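# The Lashari Crossing

**A novel by Ásdís Ásgeirsdóttir**
Translated by Rory Matheson

Paperback, 241 pages
Published by Cirnow
In stock

When the ferry master of Lashari is found drowned within sight of his own landing, the district court sends Inspector Yufang Zou upriver to close the matter before the spring floods. The death has already been recorded as an accident. The only witness, a retired schoolteacher, has signed a statement in handwriting that is plainly not her own.

Zou grew up on the far bank and has not returned since her brother's trial. The judge who sentenced him still lives in the white house above the landing, and it is his signature that appears at the foot of the ferry master's last contract. As the water rises and the road south is closed, Zou must decide how much of the old case she is prepared to reopen, and whether the brother she defended for so long told her the truth.

*The Lashari Crossing* is the second novel in the River Court series. It may be read on its own, although readers of the first book, *A Seat for the Accused*, will recognize several members of the court.

## About this edition

The text has been reset for this paperback, and the translator has corrected a small number of place names in the early chapters. A map of the river district appears before the first chapter. The edition also includes an afterword by Calum McIver on the history of traveling courts in fiction, and a set of discussion topics for reading groups.

The cover is printed on uncoated stock and may show light wear in shipping. Copies with torn or creased covers will be replaced on request.

## Ordering

Single copies are shipped within two business days. Libraries and schools may order on account. Reading groups that require several copies should write to the sales office before placing an order, as group prices are not shown at checkout. Orders of 200 copies or more are handled by Chandrasekhar Nair in trade sales.

The audio edition is distributed separately by Pralis and cannot be added to a print order. Returns are accepted from booksellers under the usual trade terms.

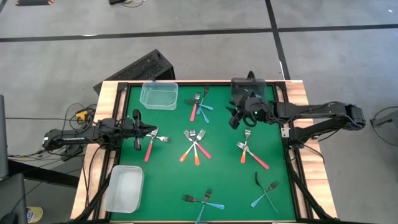 **Is the first book in the series still available?**

*A Seat for the Accused* is out of print in hardcover, but the paperback remains in stock and may be ordered from the series page. A new printing with a matching cover is planned for March.

**Also in the River Court series**

- *A Seat for the Accused* (paperback)
- *The Lashari Crossing* (paperback)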